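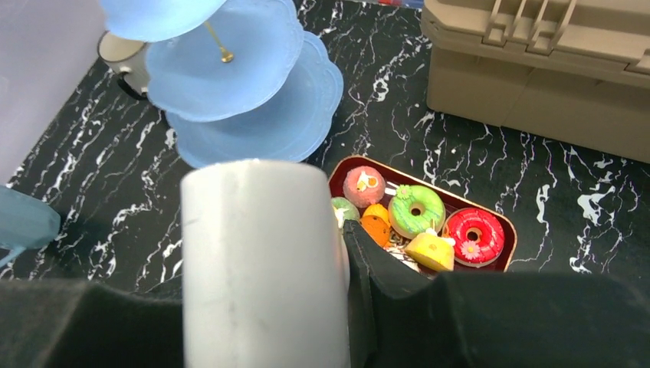
Dollell tea party set: read me first

Hi! I'm Chiharu Sugawara and I keep the notes for this set. If you've just pulled the folder and only want to know what goes on the table, skip down to the layout bit.

It's a pretend afternoon tea. Little sweets, a blue three-tier stand with scalloped plates, a red tray with a gold-colored rim, and white mugs when we do the full table. Everything is toy-sized or close to it. The donuts have tiny flowers on them and I love them more than I should (the green one especially!).

Folders

plasa: tray only. Sweets go in or come out, the stand can be off to one side.
korletey: stand only, loaded from the bottom tier up.
evska: the whole table, stand in the middle, mugs out.

There are 200 entries so far, and 19 of those are the old korletey ones from May, before we settled on the loading order. I left them in but I wouldn't mix them with the rest. Tihomir Omerović wrote the original labels and he called every round thing a "bun", so if you search the old notes, search for that too.

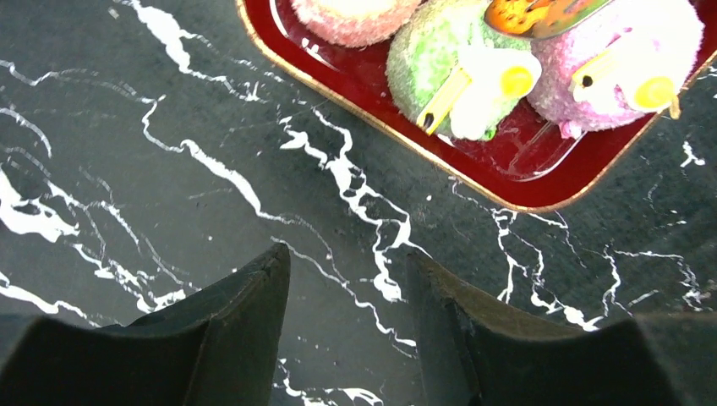 Do the sweets have to go back in the same spots on the tray?

Any spot is fine as long as they sit flat and nothing is stacked. We only write down which sweet moved and where it ended up, the tray or a tier.

Layout

Dark marble-look tabletop, wiped down before you start, crumbs and fluff show up like crazy on it. For evska, put the stand in the center and turn it until it stops wobbling, then set the 2 mugs and leave enough room between them to reach the lowest plate.

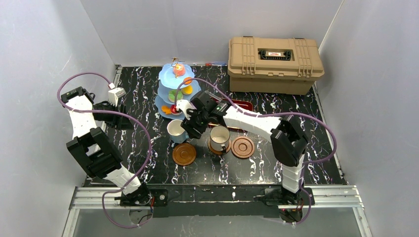 The top tier is the fussy one. It's the smallest plate, so keep it to light pieces and put the main one in the middle, or the whole thing leans. If something rolls off, leave it where it lands and mark the entry "dropped". I still want those.

Known problems: the word "cake" means the yellow slice in plasa and pretty much any sweet in the older korletey notes. I've fixed 2 pages of that and have plenty to go. Send me a note if you find more.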